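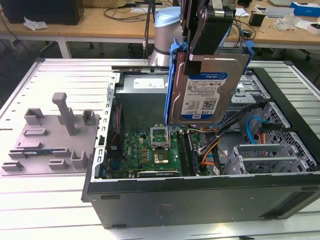 When should a department put in for a teardown cell if it wants one in next year's budget?
Before the end of December. Requests received after that are held for the following cycle, even where the vendor quote is still valid.

19 Apr 2019
Equipment planning: desktop disassembly, second arm

Plenelach is pricing a second arm for the desktop disassembly bench. The current request covers the arm, one gripper, one wrist camera and the mounting hardware. It does not cover the worktable, which is costed under facilities. Lilian Odera holds the worksheet and will send it to any site that asks.

Two quotes are in hand. Rastemari includes installation and a service visit. Worku quotes hardware only and bills installation by the day. The totals can't be compared until Worku supplies a day count, and that has been requested.
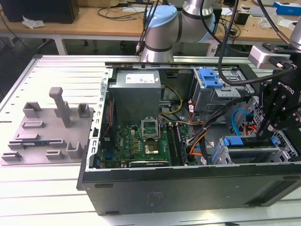 Gripper at the lower drive bay of an open tower.

Small items were missed in the last plan and are now listed on their own line. Fixture plates are printed in house. Allow $600 for material and reprints per bench. Allow $700 for spare fingers, cables and fasteners. Case models vary, and a plate that fits one board or module may not fit the next, so sites handling more than one model should budget a set for each.

Labor also belongs in the request. Operators still do setup work by hand, and those hours were charged to general maintenance last year. Charge them to the cell from now on.
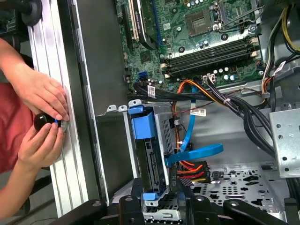

Hand work on a knob at the aluminum rail, beside the open case.

Volume is the main test for approval. Below 1,000 units a year the worksheet returns a payback period longer than the service contract, and the request should be for shared time on an existing bench. Ollamar has hours open for this and charges them at the internal rate.

Sites that want shared time should send a list of case models, the expected monthly count and the parts to be recovered. 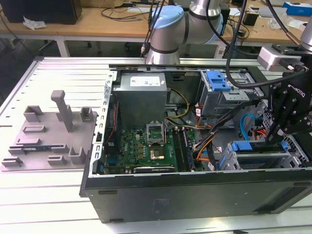
What to attach to the request
Vendor quote, with installation shown as a separate figure.
Floor plan with power drops and bench position marked.
Annual unit count by case model.
Service contract terms for year 2 onward.
Name of the person who will sign for delivery.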